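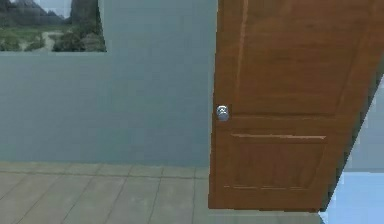

4. Retours et remboursements

Cette section s'adresse aux vendeurs qui utilisent la boutique Loltomeck pour la vente d'objets de collection, de livres anciens et de petite brocante. Elle suppose que votre compte est validé et que vos modes de paiement sont enregistrés (section 2).

4.1 Définir les conditions de retour

1. Ouvrez Réglages, puis Conditions de vente.
2. Dans le champ Délai de retour, saisissez le nombre de jours accordés à l'acheteur. Le délai court à partir de la date de livraison indiquée par le transporteur.
3. Choisissez qui paie le port retour : vendeur, acheteur ou partage.
4. Cochez Assurance obligatoire si vous souhaitez que les colis retournés soient assurés à hauteur du prix de vente.
5. Rédigez vos conditions dans la zone de texte (2 000 caractères au maximum, espaces compris).
6. Cliquez sur Enregistrer. Les nouvelles conditions s'appliquent aux commandes passées après l'enregistrement.

Note : les commandes en cours conservent les conditions affichées au moment de l'achat. Elles restent consultables dans l'onglet Historique de chaque commande.

Attention : un délai plus court que le délai légal de rétractation n'est pas opposable à un consommateur. Le logiciel n'effectue pas ce contrôle à votre place.

4.2 Traiter une demande de retour

1. Dans Commandes, ouvrez la ligne marquée Retour demandé.
2. Lisez le motif et les pièces jointes envoyées par l'acheteur.
3. Cliquez sur Accepter. Un bon de retour est envoyé par courriel avec votre adresse de réception.
4. À l'arrivée du colis, comparez l'objet avec les vues de l'annonce, puis choisissez Conforme ou Non conforme.
5. Si l'objet est conforme, validez le remboursement. Sinon, joignez vos photos et indiquez la différence constatée.

Le bon doit être imprimé et glissé dans le colis. Pour les envois confiés à Wullden, le numéro de suivi se remplit tout seul ; pour les autres transporteurs, l'acheteur le saisit à la main.

Si vous ne répondez pas, une relance vous est adressée au bout de deux jours. Après quatre jours, la demande passe au service Litiges.

4.3 Remboursement partiel

Le remboursement partiel sert aux lots dont une partie seulement est renvoyée. Entrez le montant dans la case Somme à rendre et précisez les articles concernés. L'opération est définitive dès sa validation.

Code 232 : le moyen de paiement d'origine n'est plus valable. Demandez à l'acheteur d'en enregistrer un autre, puis relancez l'opération.

Section révisée le 2 novembre 2022. Traduction : Alžběta Kolář. Relecture : Ok-hee Moon.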